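Progress report to the Plaltard fund, second period
14 Nov 2021
Prepared by Kastriot Nikolovski, software lead, Whiteley garment handling project

Dear all,

Thank you again for your patience over the summer, and for the kind note that came with the last instalment. It went up on the wall by the kettle and has stayed there. I will try to keep this shorter than my previous report, though I make no promises.

Most of this period has gone into the grasp planner, the part of our software that decides where on a piece of clothing the fingers should close. When I last wrote, it picked its point from a single view and stuck to it whatever happened. That was fine for folded towels and rather hopeless for anything narrow that hangs and turns, such as ties, belts and scarves. Krešimir Shehu has rewritten it so that the wrist camera keeps feeding new views in during the approach, and the planner may change its mind right up until the fingers start to close. It sounds a small thing when I write it down, but it meant taking apart nearly all of the timing code, and I am very grateful to him for doing it so cheerfully.

The results are encouraging. On our set of narrow items, the old planner got a usable grip on 57 per cent of attempts. The new one manages 70 per cent on the same items, hung in the same places. We had hoped for a little more, and I think we will get it, but I would rather give you the plain figure.

The perception side has moved along too. Our labelled collection now stands at 3,024 wrist views, comfortably past the 2,000 we promised you for this stage. Dark fabric against dark fabric is still the hardest case by some distance. The outline model (we call it Cusov, after a long story involving a misprinted sticker) tends to join the two cloths together and then offers a grasp point somewhere on the wrong one. Krešimir has been trying out the direction of the weave as an extra clue - a ribbed tie, for instance, shows its twist rather nicely in the way the ridges change direction - and the early runs look promising enough that I would like to keep him on it.

Less happily, the replay tool is late. It was meant to let us step through a failed grasp with the camera view and the planner's reasoning side by side, and at present the two drift apart after the first few seconds. The fault is in how we stamp the messages. I know what needs doing and simply haven't had the days. I now expect to have it finished in February, and the Grorkley trial will wait until it is ready.

Spending is in line with the plan, and I have no changes to ask for.

With warm thanks from both of us,
Kastriot
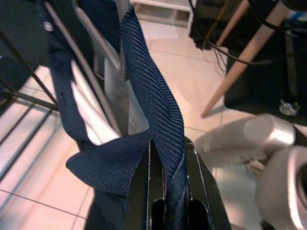
Does the later date for the replay tool affect the work on the grasp planner?

The planner work carries on as before, using the plain text logs we have now, and only the Grorkley trial has to wait.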